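Tindano Community Soccer Club
Progress report to the Quaye Fund, second period
Grant: Injury Prevention and Return to Play

Where we are

When you gave us this money, we told you we would cut the number of players limping through the second half of the season. We are now at the halfway point, and fewer of them are limping. Some of that is the program. Some of it, I am obliged to admit, is that the mild winter spared us the frozen field at Gatine, which has ended more seasons than any opposing center back.

The warm-up routine is now in use with 9 squads, from the under-tens up to the women's first team. The under-tens do it with great seriousness. The men's reserves do it like people waiting for a bus, but they do it, and the coaches sign the sheet to say so.

Spending is on plan apart from the tape budget, which I will come to. 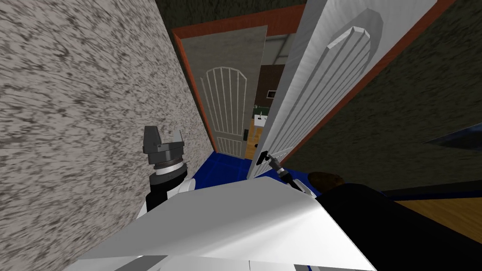 Training sessions delivered

We logged 567 player attendances at the conditioning sessions. A player who comes every week is counted every week, as agreed with your office last time, after a spirited exchange of emails about what a "participant" is.

The Saturday morning session fills up. The late weekday one does not, and we have stopped pretending it will. From February we plan to move it forward an hour and give the slot to the goalkeepers, who have been asking for one for as long as the club has had goalkeepers.

Coaches report that hamstring complaints are down and ankle complaints are much the same. We have no explanation for the ankles. One coach blames modern cleats, and has done so in writing, at length. I can forward this if the Fund has a free afternoon.

Return to play

Players coming back from a muscle injury now have to pass a short set of running and turning tests before they are picked. This was the least popular part of the proposal and remains so. In the period covered, 6 players took the tests and 2 were told to wait. Both were unhappy. So were their coaches, one of whom had a cup quarterfinal that weekend and suggested that the tests might be a guideline.

They are not a guideline. We lost the quarterfinal on penalties, and the player concerned came back for the next league match and finished it.

The Sirnix software for recording test results works well once you are logged in. Getting logged in has been the main form of exercise for the coaching staff. The supplier has promised a fix in March and we have kept paper copies in the meantime.
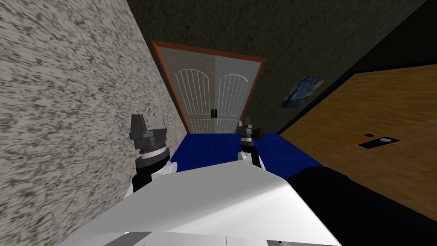 Money

Coaching hours and field rental are within budget. Software came in slightly under, the supplier having forgotten to bill us for January - we have reminded them, with some reluctance.

Tape is over. We assumed that players who warmed up properly would need less of it. What they have done is learn what tape is for and ask for more. We would like to move the unspent travel money across to cover this and will send the form separately.

Still to do

The parents' evening on growth and overtraining has been put back to April after clashing with a televised match. The coach refresher course is booked. We also owe you the end-of-season player survey, which will go out before the last home game, while people are still speaking to us.

Please let us know about the travel money before the end of the month if you can. The tape cupboard is down to the pink.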